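Projects > Gralter Cell > Progress Reports

Gralter picking cell: progress report to Homside
Prepared by Noémie Lévesque, 5/5/18

Dear Kenneth,

Thank you again for your patience over the past quarter, and for the kind note you sent after the February review. It meant a lot to all of us at Irnasa, and I'm happy to say there is more good news than bad this time (though you will get both, as always).

Where the cell stands

The arm is back in daily use after the cable work. You may remember that the old cable run rubbed at the wrist whenever the arm turned hard to one side, and that we lost most of a week to a fault that came and went as it pleased. We took the whole run off, replaced the one damaged cable, and put everything back with longer loops at the wrist so nothing pulls tight at full reach. It looks a bit untidy, I'll admit, but we have logged 1773 picks since then with no repeat of the fault.

The gripper has had its fingers cleaned and realigned. They had drifted apart by a hair, enough to lose thin things like straps and cords.

The bin

Most of my own time went here. The bin used to creep across the table whenever the gripper touched the floor of it, and every little creep meant teaching the corner positions all over again. We now hold the rim with an Irwin bar clamp, and we check the corners every 200 picks. The paint on the inner back wall is scraped down to darker metal in one long patch. I'd like to leave that alone for now, as repainting means taking the bin out and starting the positions from scratch.

The test items are still a mixed lot, hard and soft together: a crumpled cloth, a bunch of grapes, a white-handled brush-like utensil, a rough dark block and so on. The cloth remains the hardest for us to let go of cleanly.

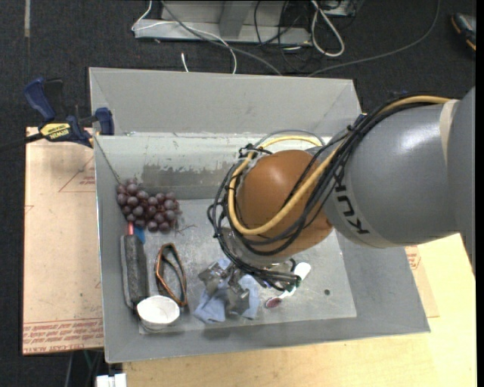

Money and parts

We spent $930 of the repair allowance, nearly all of it on the cable and the finger pads from Hyun. The pads took 14 days to arrive, so I have ordered a second set to keep on the shelf.

Still to do

Tidy the loose cables on the carpet behind the bin. Write up the corner check so that anyone here can do it without calling me over. Settle with you whether the clamp is good enough for the long run or whether we should bolt the bin down, which I would be glad to talk through by phone whenever it suits you.

With warm thanks,
Noémie

Filed under: Funder updates, Cell maintenance

Contact Irnasa | © 2018 Irnasa | Back to top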